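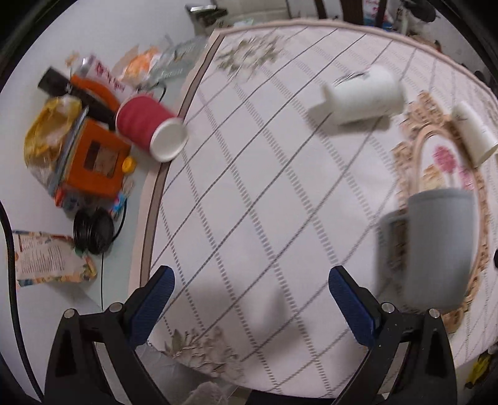 Figure 2. Printed table covering with a diamond lattice and floral clusters, laid on a table with a curved far edge.

3. Pattern, wear and replacement of household table coverings

3.1 Background to the household visits

The second stage of the study moved from shop records to the home. Households in the Nondik and Kellano districts were asked to show the table coverings they owned, to say when each one was used, and to explain how they had come by it. The visits were carried out by Elaheh Zamani and Khurram Kazmi, who worked from a shared set of prompts but were free to follow the conversation where it led. Most visits took place in November, when families in both districts tend to bring out heavier cloths and put the summer ones away.

Earlier writing on domestic textiles has given a good deal of attention to embroidered and handwoven cloths, and much less to the cheap printed coverings that are now found in most homes. Shojaei, in her work on the Abbasi market, treats the printed covering mainly as a replacement for something better. Our interviews support this view only in part. Older respondents often spoke of printed coverings as a lesser good, yet the same people could describe the pattern of a covering bought years before in close detail, and several had kept a piece of it after the rest was thrown away.

3.2 Geometric and floral elements

Two broad families of pattern appear in the shop records. The first is geometric, and is made up of checks, stripes and lattices. The second is floral, and ranges from small scattered sprigs to large bouquets placed at the corners or along the sides. Traders in Kellano kept these families apart on the shelf and priced them differently. In Nondik they were stored together by width, and customers were expected to unroll what they wished to see.

A third group combines the two. In coverings of this kind a regular ground is broken by flowers set near the edges, as in Figure 2, where cream blossoms with olive-green leaves are printed near one corner of a lattice ground and a brown stripe marks the border. Respondents rarely had a separate name for such patterns. They were called floral by those who had chosen them for the flowers and checked by those who had chosen them for the ground, and in two households husband and wife used different words for the same cloth.

The combined patterns present a practical difficulty when the covering is sold by length. A purchaser with a rectangular table can usually cut between flower groups without spoiling the design. For round and oval tables the loss is greater, as the cut may pass through a group or remove the border on one side. Traders dealt with this in different ways. One allowed customers to bring a paper outline of the table top and would move it over the roll until the flowers fell well. Another refused to cut curves at all and sent customers to a tailor.

3.3 Colour and the question of staining

Pale grounds were preferred for rooms in which guests were received, and darker ones for kitchens. This agrees with the trade records kept by Flurerel, a wholesaler supplying both districts, whose ledgers list some 2,000 separate orders over the period studied. Pinks, creams and light greys were ordered steadily through the year, while browns and dark greens rose before winter and fell away in spring.

Staining was the reason most often given for replacing a covering, ahead of tearing, fading and simple tiredness with the pattern. Tea was mentioned in nearly every interview. Respondents differed, however, in how much staining they would accept before a cloth was moved from the guest room to the kitchen – or from the kitchen to the floor, where it served as a cover during painting or the cleaning of vegetables. Four such stages could be traced in the larger households. Smaller households tended to pass over the middle stages.

3.4 Limits of the evidence

The households visited were reached through traders who already knew them, and families who buy their coverings elsewhere are therefore poorly represented. Interviews were held in the afternoon in most cases, and men were often absent. Hyun-seo Jeon, who coded the transcripts with Azadeh Zamani, has also noted that questions about price were answered less fully than questions about pattern, and the figures for household spending in the next section should be read with this in mind.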